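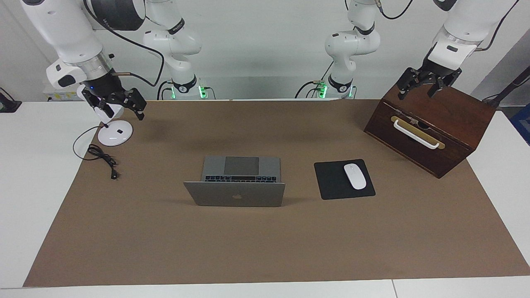 Página 2 de 3

Tema: Pinzas Gonex o Venter para un montaje de dos brazos

torno_azul escribió:
Sigo con las pruebas de la mesa. Están puestas las dos pinzas negras de dos dedos, una en cada brazo. Los objetos de esta tanda son la lámpara blanca, la caja de madera con el tirador, el portátil y el ratón. La lámpara le toca al brazo derecho y la caja al izquierdo.
La duda es la misma de la página anterior: me quedo con estos dedos angulosos o compro el juego de Venter con almohadilla de goma. El juego cuesta 205 euros por pinza y necesito dos.

marga_cnc escribió:
Para la lámpara no gastaría ese dinero. El cabezal se coge bien con dedos estriados si bajas la fuerza. El problema lo vas a tener con el tirador de la caja, que es curvo y va sujeto por los dos extremos. Ahí cuenta más el grosor del dedo que el material.

pletina escribió:
No estoy de acuerdo. Tuve dedos rígidos un año y en plástico liso patinan en cuanto la pieza pesa más de un lado que del otro. Con goma se acabó. Y una marca en una pantalla blanca se ve desde lejos.

torno_azul escribió:
Marcas no he tenido todavía. Lo que me pasa es que el brazo derecho llega unos milímetros alto y cierra por encima del cabezal. He repetido la calibración y sigue igual.

Hendrik Naidoo escribió:
Eso no es la pinza. Mira el TCP en el controlador. Si es un Tresen, al cambiar de herramienta conserva la longitud anterior hasta que guardas el perfil y reinicias el programa. A mí me costó una tarde en abril.
Otra cosa: recoge el cable de la lámpara o sácalo de la mesa. Con ese bucle y el rollo sobre el papel, al levantar la base te va a tirar hacia un lado y vas a culpar a los dedos.

torno_azul escribió:
Es un Tresen, sí. Lo miro esta noche. El cable lo quiero dejar, quiero que la prueba lo incluya.

marga_cnc escribió:
Entonces haz primero una tanda sin cable. Si no, comparas dos cosas a la vez.

pletina escribió:
Con marga en esto. Y mantén fija la velocidad de cierre. Yo comparé las Gonex y las Venter con velocidades distintas y tuve que tirar los datos de 800 cierres.

k_ohmios escribió:
¿Nadie menciona la cámara? Yo empecé con una Torkia fija sobre la mesa y el portátil abierto me tapaba la mitad de lo que había detrás. Antes de pagar pinzas nuevas pondría una cámara en la muñeca.

Hendrik Naidoo escribió:
Depende de la tarea. Para la lámpara, con una cámara fija bien colocada basta. En la muñeca hay que llevar otro cable por el brazo y ya van unos cuantos.

k_ohmios escribió:
Para la lámpara puede. Para acertar con el tirador desde arriba, no lo veo.

torno_azul escribió:
22:40. Era el TCP — seguía guardada la longitud de la pinza vieja. Corregido, el brazo derecho cierra a la altura buena. Del tirador no digo nada todavía, el izquierdo está sin probar con el perfil nuevo.
Las Venter las dejo en espera. ¿Alguien sabe cuánto duran las almohadillas?

pletina escribió:
Las mías pasaron de 3000 cierres y luego empezaron a despegarse por la punta. Se venden sueltas, pero pregunta antes por el plazo de entrega.

marga_cnc escribió:
Sube los resultados del izquierdo cuando los tengas, y pon la fuerza que usas en cada brazo.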